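Plukside (grasping method)

Plukside is a way of teaching a two-armed robot to pick up soft household things, mostly throw pillows and other stuffed or folded fabric, by letting it pinch, check and pinch again. I worked on the second version at the Ankrah lab in Trerkport, so take this entry as coming from someone who has spent too many Saturdays around upholstery. The name is pronounced the way it looks, with the stress on the first half. 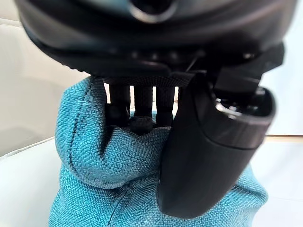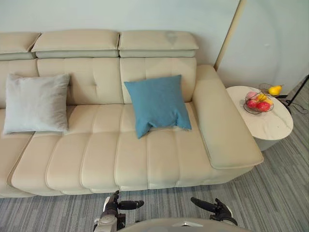
A gray pillow and a teal one on the sofa, with both grippers open in front of it.

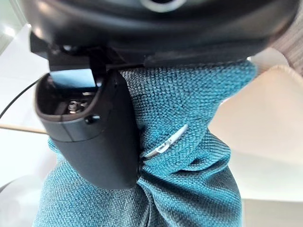
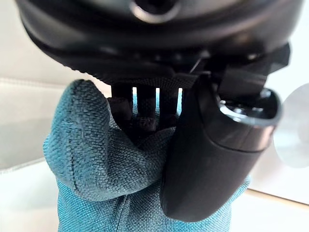 Why is a pillow harder to pick up than a box?
A box keeps its shape when you squeeze it, so the robot can plan one grasp and stick with it. A pillow moves its stuffing somewhere else, and the spot you planned to hold may be a wrinkle by the time the fingers close.

How it works

The method runs in two stages. First a view from the head picks a rough target, usually a bulge or a corner, and brings the arm in. Then the wrist view takes over for the last stretch, and this is where I think Plukside earns its keep! The model looks at how the folds spread out from the contact point and guesses how much cloth is really between the jaws. If it guesses "not enough," the gripper opens a little, shifts and closes again, up to 6 times before it gives up and backs off.

We called that guess the bite score (an awful name, but it stuck). It's a single number from zero to one, and anything under the cutoff triggers another pinch. Early on we set the cutoff far too high and the arm just stood there nibbling at a cushion until it ran out of tries.

Training data

The training set is called Pevness and holds 2174 grasps, all done by people steering the arms from a remote station. Each one got a label afterward for whether the pillow stayed put during the lift. I labeled a good share of them myself, and the borderline ones – a pillow dangling by one seam, say – still bother me. We ended up counting those as failures.

Results

In the main test the robot got 40 tries per pillow type, with the starting pose changed each time. Regripping helped a lot on loosely stuffed pillows and hardly at all on firm ones, where the first pinch was usually fine anyway. It also made everything slower. A version with no wrist view did worst on coarse weaves, and I'd have bet on the smooth fabrics giving us more trouble.

Known problems

Long fringes confuse the bite score, and so do zippers. The method has no real idea of weight either, so a heavy floor cushion can score well and still slide out on the lift. Version 2 added a short pause before lifting to catch that, with mixed luck. There's some talk in Trerkport of using finger force readings for it, but as of February that work hadn't been folded into the main code.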